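Reading time: 1 min
Last updated: 18 April 2020

# Staso Breakfast Table Set

Props and layout notes for the table used in the Gostmont breakfast sessions. Compiled by Eluned Sayce.

## Contents

- 271 session records, plain text
- 12 layout sheets
- props list, with replacements noted

## Table

Brown paper, marked into large squares with blue tape. Squares are used for placing items only – they are not a unit of measurement. Replace the paper when the tape lifts.

## Props

- toaster, white, two slots
- toy bread and toy pastry
- round plate, pale green
- wire mesh basket, black, with wooden board

The toaster goes near the top centre with a slice in the rear slot, and the plate below it and to the right.

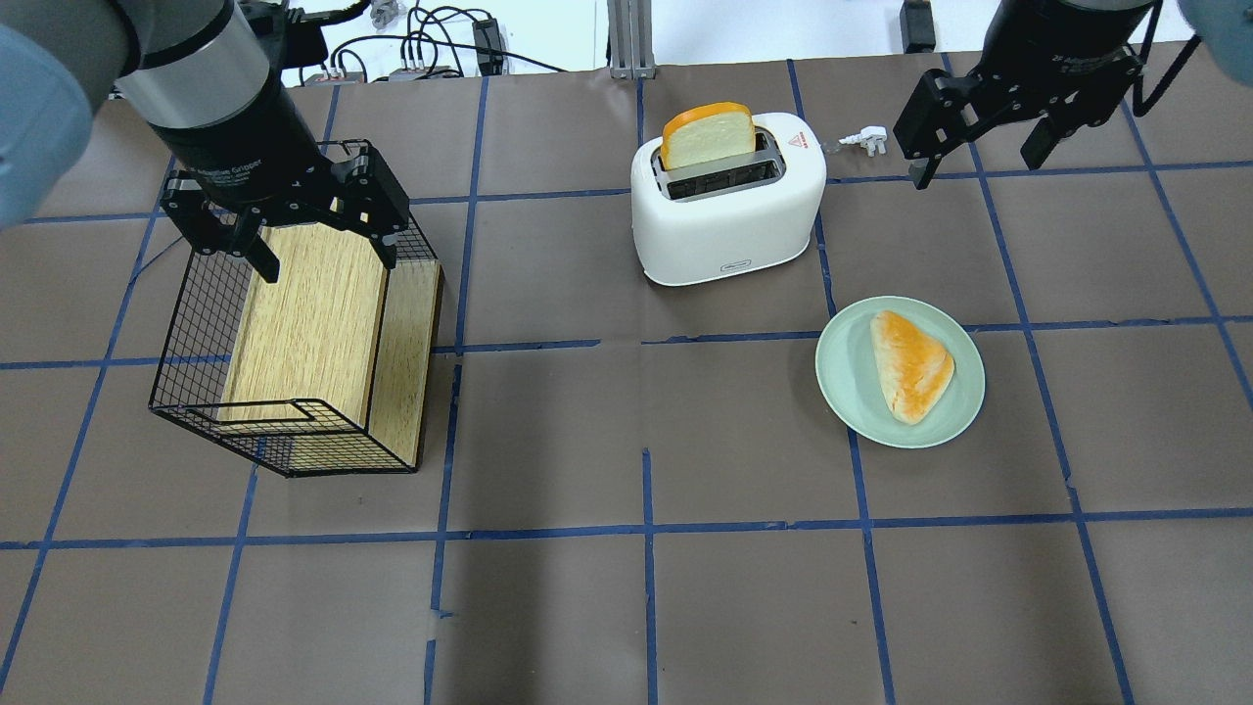 ## Known gaps

Sheets 6 and 11 give no position for the basket. Pastry names vary between records ("scone", "turnover") and have not been merged.

Contact: Prasetyo Ngau | © Gostmont | Back to top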